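Section 15 - Fitting the Landero roof rails

Applies to the Landero five-seat and seven-seat. Not for the van. Rail kit is made by Sestach, part no. 1874.

Before you start

Park on level ground, hand brake on. Wash the roof and dry it, grit under the rail feet will scratch the paint. Two people for steps 3 and 4, the rails are long and they flex.

1. Open all the doors. Pull the rubber strip out of the roof channel, front to back. Keep it.

2. Find the threaded holes under the strip. Factory plugs come out with a flat trim tool - no screwdrivers.

3. Lay the left rail in the channel. Arrow on the foot points to the front of the car.

4. Start every bolt by hand, two turns only. Same again on the right side.

5. Tighten from the middle foot outwards. Use the torque figure printed on the bag of bolts, not the one on the old Nwosu sheet.

CAUTION: Do not use an impact driver. The inserts will spin in the roof and then the headliner has to come down.

6. Push the end caps on untill they click. 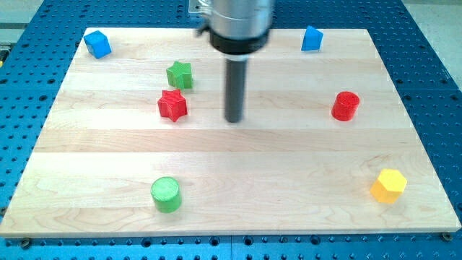 7. Cut the rubber strip to fit between the feet. Cut it a little long and press it in, it shrinks in cold weather.

8. Check both rails for movement. Drive it for a week, then check the bolts again.

Note: cars built before June have the shorter front foot. Order kit 361 instead, the bolts are differnt too.

Note: crossbars are sold seperately. See Section 16 for load limits and the Grornness box.

Rev. 2, 6th September - D. Chisholm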